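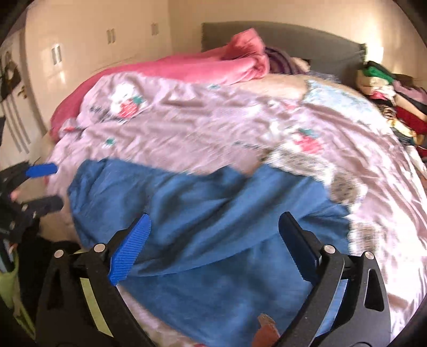

A blue cloth on a bed with a pale pink duvet.

Adults who stopped eating 2 hours before bed took in fewer calories over a day, a study in the town of Sturby found. The 330 participants kept food diaries for 60 days. Those with an evening cutoff ate about 900 fewer calories a week than the others, mostly by skipping chips and sweets. Lead author Niall Moncrieff said sleep quality did not differ between the groups. A longer trial begins in January.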